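# Why Does the Bus Transfer Cost Extra? A Look at Fares in Nirnusdale

Edem Mahama, Transport and Society, March 2020

I picked this topic because I was annoyed. I take the 2 from Deltwood to the river, then change to the Grarkine line to get to campus, and I pay twice. My roommate lives farther out, takes one bus the whole way, and pays once.
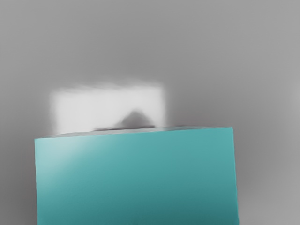
So the question I started with was pretty simple: who ends up paying for two rides when they're really making one trip? My advisor, Nazma Ranasinghe, told me to narrow it down (I had a whole section planned on parking, which is gone now), and we settled on riders who change buses at Odoi Junction. It's where most of the lines from the east side meet, and it has benches and a roof, so people will stand still long enough to talk to you.

## How the fares work now

There are two ways to pay on Nirnusdale buses. You can pay cash to the driver, or you can tap the Grarkine card. Neither one gives you a free transfer. The card used to have a transfer window, and a lot of older riders still think it does. I met several people who were sure their second tap was free, and when we looked at their balance together it wasn't. I felt bad about that part!

The monthly pass does cover transfers. The trouble is that you have to buy it all at once, at the start of the month, and you have to buy it at the Deltwood office or from one of the machines there. If you start a job in the middle of the month, you're stuck paying per ride until the next one comes along.

## What I did

I wrote a short survey with Esi Korletey, who was in my methods class and is way better at wording questions than I am. My first draft asked "Do you think the unfair transfer fare should be removed?" and she crossed that out before I'd even finished explaining it. The new version asked where people were coming from, where they were going, how they paid, and whether they had ever changed their route to avoid a second fare. There was a blank space at the end for anything else.

We handed it out at Odoi over several mornings and a couple of evenings. We also left an online version open, with a link on a poster by the stop. In the end I had 516 usable answers, which is a lot more than I expected, and typing in the paper ones took me almost all of winter break.

I also did longer interviews with a few riders, and one with Fulvio D'Amico, who drove the Grarkine line for years and now trains new drivers.

## What I found

The big number first: 77 percent of the people in the survey said they change buses at least once on their usual trip. I had guessed maybe half. The network was redrawn a while back so that the east side lines all stop at Odoi, and before that many of them ran straight downtown. People who used to have a one-seat ride now have two seats and two fares, and they didn't move anywhere.

Out of everyone who changes buses, 53 percent had done something to get out of paying again. Mostly that meant walking the second part. Some people got a ride to Odoi from a family member and only took one bus from there. One woman told me she gets off early and walks across the bridge, except when it's icy. Another rider plans her grocery shopping around which stores are on her first bus, so the cheaper supermarket is basically off the table for her.

Cash riders were the ones I worried about most. They were more likely to be working early shifts, and less likely to have the pass. When I asked why, a lot of them said the office hours – it isn't open yet when they leave and it's closed when they get back.

Fulvio saw it from the front of the bus. He said transfers are what drivers argue with passengers about more than anything, way more than being late. He used to wave people through if he'd seen them get off the other bus, and he says plenty of drivers still do. That means what you pay can depend on who's driving, and that seems like a bad way to run a fare system even if I'm glad those drivers exist.

## Stuff that could be wrong

I only surveyed people at Odoi (plus whoever saw the poster), so of course I found a lot of people who transfer. A person who rides one bus end to end might never have seen my survey. Kwaku Boateng read a draft and pointed this out in red pen, and he's right. The 77 percent is about riders at the junction and shouldn't be used for the whole city.

I also didn't ask about income directly. I used work hours and payment type to get a rough idea, but that's only a stand-in.

## What I'd like to do next

If I get to continue in July, I want to ride the full lines and survey on board, so the one-bus people get counted too. I'd also like to work out what a transfer window would cost. I asked the Deltwood office for tap data and they were nice about it, but they need a form signed by the department, and I'm still waiting on the signature.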